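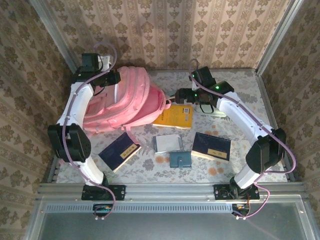
Who Gets the Insulation Loan? Access to Green Finance in Iltitz and the Koval Villages

Student project report, Environment and Development Studies
Liudmyla Hrynyshyn and Petro Savchuk

1. Background

Iltitz is a small town on the Trarari River. Most of the older houses were built with single brick walls and unlined attics, and they are expensive to heat. Many families burn wood or coal briquettes in one room and leave the rest of the house cold from November on. The Koval villages, upstream from the town, have the same kind of housing but lower incomes and no gas line.

The district council set up the Illum fund to help with this. Illum lends money to homeowners for attic insulation, window replacement, and better stoves. The loan is repaid in monthly installments through the local savings cooperative. Part of the interest is covered by the district, so the borrower pays less than at a commercial bank. The fund's stated aim is to cut fuel use and smoke in the valley while keeping the cost within reach of ordinary households.

We wanted to find out whether the loans were reaching the households that spend the largest share of their income on heating. The project came out of a class discussion in which Petro said his aunt in one of the Koval villages had never heard of the fund, although it had been advertised in Iltitz for a full heating season.

2. Questions

Our main question was who applies to Illum and who does not. Under that we had 2 smaller ones: what people know about the terms of the loan, and what stops them from applying if they do know.

We did not try to measure how much fuel was saved. That would need meter readings and wood weights over more than one winter, and we had neither the time nor the equipment.

3. How we did the work

We interviewed 67 households, in the town and in the Koval villages. We picked streets from the cadastral map and knocked at every second door. If the door was not answered we came back once in the early evening, and after that we moved on to the next house. Liudmyla did the interviews in town and Petro did the ones upstream, where he knows the bus times.

The questionnaire fit on both sides of a sheet. It asked about the type of heating, the condition of the attic and windows, who owns the house, whether the person had heard of Illum, and whether they had applied. We left room at the end for comments and wrote these down by hand as close to the person's own words as we could. Income was asked in bands. A good number of people did not want to answer that question, and we did not push.

We also talked with a loan officer at the cooperative and with the clerk at the district office who handles the paper files. Both asked us not to use their names. The clerk let us look through the blank application packet and the checklist she uses, but not at completed files, which is reasonable.

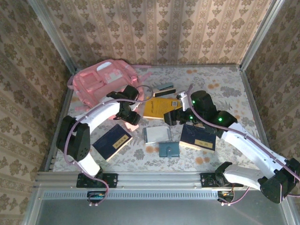 The questionnaire changed once, early on. Our first version asked "Is your house insulated?" and people answered yes if they had put plastic over the windows. We split it into separate questions for attic, walls, and windows, and went back to the houses we had already visited to ask again. They were patient with us.

4. What we found

4.1 Knowledge of the fund

Most people we talked to in town had heard of Illum. They mentioned the poster in the cooperative office, the district newsletter, or a neighbor who had borrowed. In the Koval villages far fewer had heard of it, and several mixed it up with an older program that gave out free briquettes to pensioners. The newsletter is delivered in town but only left at the village shops upstream, and one of those shops is closed in winter.

Among those who had heard of the fund, knowledge of the terms was thin. The most common belief was that the house would be taken if a payment was missed. The loan officer told us this is wrong for the smaller loans, which are secured by a guarantor and not by the property. The leaflet does say so, but in the small print on the back.

4.2 Who applied

The borrowers we met had some things in common. They owned the house outright, they had at least one person in steady paid work, and they had already been planning repairs. For them the loan made an existing plan cheaper or quicker. One man in town said he would have done his windows anyway and that the fund "saved me a year."

This is not a bad result in itself. Those houses are presumably easier to heat than before. But it means the subsidy on the interest is going mostly to people who could have managed without it, and we think the council should at least know that.

4.3 Why others did not apply

We grouped the reasons into 3 kinds, though many households gave more than one.

Ownership papers. In the villages it is common for a house to be still registered to a parent or grandparent who has died. The family lives there and pays the bills, but cannot show a title in their own name. The application packet asks for the title on the first page. The clerk told us she turns people away for this at the counter, so they never show up in the fund's statistics as refused. We think this is the most important thing we learned.

The guarantor. A borrower needs a guarantor with regular wages. People who live mainly from seasonal work, a small pension, or work abroad tend to know others in the same position. Some said they could find a guarantor but did not want to owe anyone that kind of favor.

Paying up front. Illum pays after the work is finished and the receipts are handed in. The contractor wants money at the start. Households with no savings have to borrow privately to cover the gap, and then the low interest is of little use to them. One woman who had been approved let the approval lapse for this reason. 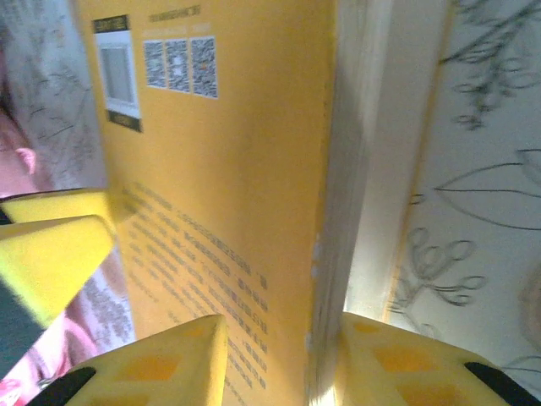 Distrust of the council came up less than we expected. We had written it into our proposal as the likely main barrier. Some people did complain about the council, often at length, but when asked directly about the loan they talked about papers and cash.

5. Discussion

Green lending programs are often judged by the number of loans made. By that measure Illum looks healthy, and the district report describes it that way. The trouble is that the count leaves out anyone who was stopped before filling in the form. In our sample the coldest houses were mostly in that group.

There is a possible objection here. A loan fund has to be repaid, and lending to people with unclear title and irregular income is riskier. The loan officer made this point firmly. We accept it, and it may be that a loan is the wrong tool for the poorest households and that a grant for attic work only would do more. Attic insulation is the cheapest item on the list and does not need a contractor if someone in the family can handle the rolls.

We also disagreed between ourselves. Liudmyla thinks the title rule should be dropped for small loans and replaced by proof of residence and paid bills. Petro thinks this would cause fights inside families where several heirs have a claim, and that the council should pay for help with the inheritance paperwork first. We have left both views in.

6. Suggestions to the fund

Record everyone who asks at the counter, including those sent away, with the reason.
Pay part of the loan directly to the contractor when the work begins.
Move the sentence about the house not being used as security to the front of the leaflet.
Hold an information evening in the Koval villages before the heating season - the school hall has been used for this sort of meeting in the past.

7. Limits of the study

The sample is small and we visited mostly in the afternoon and early evening, so people on late shifts are missing. Tenants are underrepresented because there are few of them upstream. Income answers are patchy and we have not drawn any conclusions from them alone. The condition of attics is what people told us - we did not go up and look.

We are related to, or know, a few of the people in the villages. Those interviews were done by the one of us who did not know the household.

A copy of the report went to the district office in April. The clerk has asked for the blank questionnaire as well, and we have sent it to her.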